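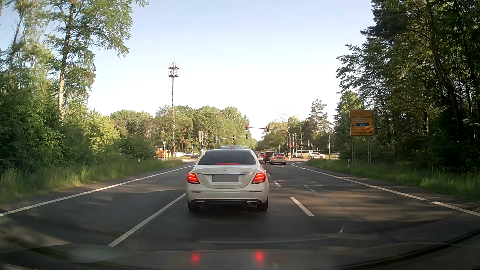 The best seat in the house has a seat belt

Why the long drive is still the finest place to hear a story

There is a moment in the first episode of Drolano when a woman opens a cupboard and somebody inside it says good morning. I heard it with a bag of crisps on my lap, on the way to my sister's, and I shouted so loudly that my husband dropped his half of the conversation and never picked it up again. We didn't talk for the next hour. We just listened. When we reached my sister's we stayed in the car outside her house with the engine off until the credits came round, and she stood at the kitchen window making what-are-you-doing hands at us.

I have been a fan of radio drama since I was small enough to need a cushion to see out of the window, and I will happily bore anyone who lets me. But I'd drifted. For years I listened to other things in the car: news, football, albums I already knew by heart. Drolano brought me back, and since then I've been catching up on what the small studios are making, and oh, there is so much of it.

Drolano is made by a company called Flimida, which works out of the upper floor of an old seed merchant's. You climb a very steep stair past a wall of empty drawers still labelled for radish and kale. At the top is a room lined with duvets, a second room lined with slightly better duvets, and a shelf of doors. I mean small doors, each in its own frame, with different locks and hinges, for opening and shutting beside a microphone. I tried them all. The one with the brass bolt is a prison, a convent and the back of a butcher's shop, depending on how quickly you draw it.

Clifford Boychuk started Flimida after a working life spent recording weather reports and church services. He is 78, speaks very softly and wears two cardigans in the studio because the heating makes a noise. When I visited he was trying to record somebody walking across a frozen pond, and he was doing it with a sheet of baking parchment and a spoon. It sounded wonderful. It sounded colder than any real pond I've stood beside.

"People write and tell us where they were," he told me. "They hardly ever say the sofa. They say they were coming back from the hospital, or going on holiday, or they were driving their son to his new flat. They tell me the name of the road."

He keeps the letters in the radish drawers. There were 600 of them by the time I went, and he let me read as many as I liked while he got on with the spoon. One was from a couple who had listened to the whole of the second series on a trip to a wedding and then had no memory of the wedding. Another came from a man who delivers bread, and wanted a particular character told that she should leave her husband. My favourite said only, "I went round the roundabout again so as to hear the end."

What makes a car so good for this? I think a lot of it is having your eyes given something to do. At home I listen to a play and my gaze lands on the skirting board, and the skirting board is dusty, and I'm gone. In the car your hands are busy and you're facing front, like everyone else in the theatre. The passengers can't wander off to look for a charger. And the sound is right up close, with a roof over it. A whisper in a car is a real whisper — you could be sitting on the actor's knee.

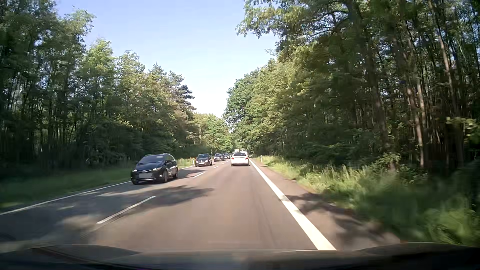
Serials get their pace from how much is said and how much is left alone, and the people who make them think about this far more than I'd realised. A writer at Flimida talked me through a script with all the pauses marked in green, and there was more green than I had expected on a page that had seemed to me, as a listener, to gallop. She tests every draft while driving. Her favourite stretch for it is much like any straight two-lane road through thick woods, with the white dashes running up the middle, a solid line along each side and a car coming the other way now and then. There's enough there to keep you awake and very little to pull you out of the story, so if her mind strays on a road like that she knows the fault is in the scene. Town driving she saves for comedy.

The length matters too. Flimida cuts everything to 30 minutes, which I first took for habit left over from the old broadcast days, but Clifford says he chose it by asking friends how long they could go without wanting to stop for something. Over at Cletness, a much younger outfit run by two brothers and their aunt, the episodes last 12 minutes and are meant for people driving to work. I was snooty about that until I tried one. It's called The Ferryman's Lodger, and it's terrific, all mud and gossip and unpaid bills, with a heroine who lies to everyone including the listener. I got through the whole first series in the course of one wet week and began leaving the house early.

Then there is Thibodeau, a ghost story released every December, one long episode, no adverts and hardly any music. The cast record it together in a single go, standing in a ring, and you can hear them breathing. Last year's was set entirely in a laundry. I don't want to spoil anything, so I'll say only that I have folded my sheets differently ever since.

If you're new to all this and have a long drive coming up, a few thoughts from a keen passenger. Download before you leave. Pick something none of you has heard, or there'll be one person in the back saying "this bit, this bit's good" all the way. Try a comedy with children and a mystery with teenagers (they can't resist being right first). If the driver says pause it, pause it at once, and don't sigh. And let the quiet parts be quiet. I used to fill them with theories about the murderer, and was asked to stop.

I asked Clifford what he listens to himself. He doesn't drive any more, so his granddaughter takes him out, and they put on the rough mix of whatever Flimida is working on. He sits with a notebook and writes down the places where she turns to look at him. Those scenes go back to be done again, he said, unless she's laughing.

The third series of Drolano is being recorded now. I asked about the person in the cupboard and he offered me a biscuit. On my way out he was back at the shelf of doors, opening the smallest one very slowly, shaking his head, and going to fetch the oil.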